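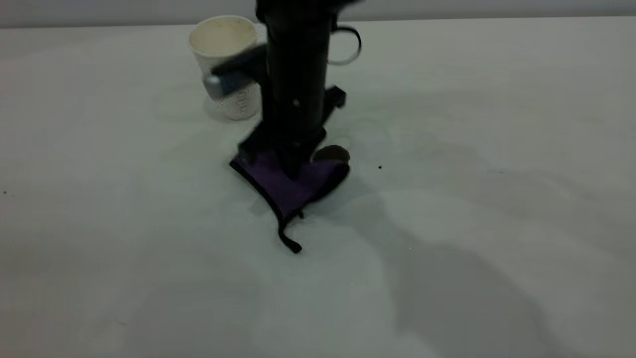

Érica Tavares said that she would prefer to speak first of the winter mooring, before the minutes of the last meeting are approved, as she had to leave early and the mooring cannot wait until spring. The others agreed and the order of the points was changed.

Kistetar Ferry Association
Minutes of the ordinary meeting of 1/11/21

Present: Philomena Foley (chair), Eugénie Cordier, Érica Tavares (until point 3), Jamila Jayawardena, Zofia Wilczyńska (minutes)

1. Winter mooring of the Barbier

Érica reported on the high water in December. The Wirna stood above the lower step of the landing on the east bank, and the boat pulled very hard on the rear line. The line did not break, but it is worn at the place where it passes over the iron ring. She changed it for the spare line the next morning. So now we have no spare line.

She proposes to move the Barbier behind the old mill wall until the beginning of the season. The current is weaker there. The owner of the mill meadow has no objection, if we do not drive over the grass with a car. Philomena asked if the boat can be seen from the road in that place. Érica answered that it cannot be seen, and this is for her an advantage, considering the two oars that disappeared last year. Jamila sees it in the opposite way: if it cannot be seen from the road, also we will not see it when something is wrong with it.

After some discussion it was agreed that the boat goes behind the mill wall and that somebody looks at it after every strong rain. Érica and Eugénie will do this in turns. Eugénie asks that the key of the chain is no longer kept in the box at the landing but at her house, second door after the bakery.

Decision: accepted, all in favor.

2. Minutes of the last meeting

The minutes were approved with one correction. Under the point about the bell it was written that the bell on the west bank "will be removed." Correct is: it will be taken down for cleaning and then put back. Zofia apologizes for the mistake. Two residents of the west bank had already complained to Philomena about it.

3. Repair of the hull

Jamila had asked Kotico for an offer. They offer to take the boat out of the water, to dry it, to replace the damaged board at the front and to paint the outside again. The price is 600 for the work, paint not included. The transport from the landing to the yard and back is included, but only if the water level permits to use their trailer at the ramp.

Eugénie found this expensive. She remembered that the last time the paint was in the price. Jamila had asked about this too, and the answer was that the old paint is no longer sold and the new one must be ordered. We can also buy the paint by ourselves, if it is suitable for a boat which lies in fresh water all the year.

Érica wished that the seat at the back be repaired on the same occasion. It moves when a heavy person sits down, and the passengers do not like it. Kotico did not look at the seat, it was not mentioned to them.

It was discussed whether the repair can wait one more year. Érica is against this. She has pushed a small knife into the damaged board and the wood is soft for the length of a hand. Nobody wanted to wait after hearing this.

Decision: the offer is accepted. Jamila writes to Kotico, asks for the price of the paint separately and adds the question about the seat. The boat must be back before the season starts.

Érica left the meeting after this point.

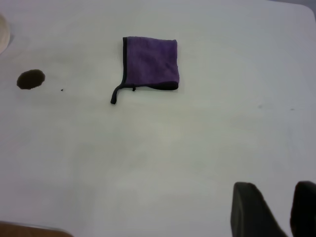

The money for the repair is available, so no special collection is necessary. Philomena would still like to put the jar back in the bakery, as people ask for it and it also reminds them that the ferry exists. Zofia will make a new label. The old one had the wrong crossing times.

4. Passengers of the last season

Zofia read the figures from the crossing book. We carried 246 passengers, and this is less than we hoped for. Bicycles are written down separately and dogs are not written down. The weak weeks were at the beginning, when we did not know if we were allowed to cross at all, and later the book shows a normal summer.

Eugénie pointed out that the book is not complete. On the day of the church festival she rowed the whole afternoon and had no time to write. She estimates that a full page is missing. It was discussed if an estimate may be entered afterwards. Philomena is of the opinion that the book should contain only what was written on the day, otherwise it has no value. A remark will be made at the bottom of the page that the afternoon is missing.

5. Rules for the coming season

We do not know at this moment which rules will apply in spring. The following was agreed for the case that they stay as in last summer:

The boat carries 4 persons at most, including the person who rows. A family from one household may sit together on the back seat. Everyone on board wears a mask, except small children. The rower wipes the handrail and the seats after each crossing. Bicycles are loaded by their owners.

Jamila asked to add that the life jackets are also to be wiped, or better that there are enough of them to let them rest between two crossings. There are six jackets for adults in the shed. The ones for children must be looked through, one of them has a broken buckle. Eugénie takes it home and tries to sew a new one on.

Long discussion about the bell. On the west bank everybody rings it by hand, and last summer some passengers did not want to touch the rope. Philomena proposed a sign with a telephone number next to the bell. Eugénie does not carry a telephone when she rows and does not intend to begin with it. The bell remains. The rope will be made longer, so that it can be pulled with the elbow or with the foot.

6. New rowers

Two persons from Kistetar have written to us that they would like to learn rowing the ferry. Both can swim, both have rowed on a lake but not on a river. Eugénie is ready to teach them when the water is low and the boat is back from the yard. She wants to teach them one at a time and not both together. They should first practice the crossing against the current with no passengers, until she is satisfied.

Philomena reminded that the insurance must know the names of all rowers before they take passengers. She still needs the form from Jamila, who has moved it with other papers and will search for it.

7. Other matters

The shed: the door closes badly since the wet weeks. Zofia's brother can plane it at the bottom, but only when it has dried.

The sign at the road: it still shows the name of the river without the second letter. The community was informed again. They answered that it is on the list.

The paint in the shed, three old cans, can be given to anyone who wants it. It must not be used on the boat.

The season opening with coffee and cake on the landing is not planned for now. We speak about it again when more is known.

8. Next meeting

The next meeting takes place when the answer from Kotico has arrived. Philomena will call everybody. Points for the agenda can be given to Zofia in writing or by telephone in the evening.

Minutes written by Zofia Wilczyńska, read and agreed by Philomena Foley.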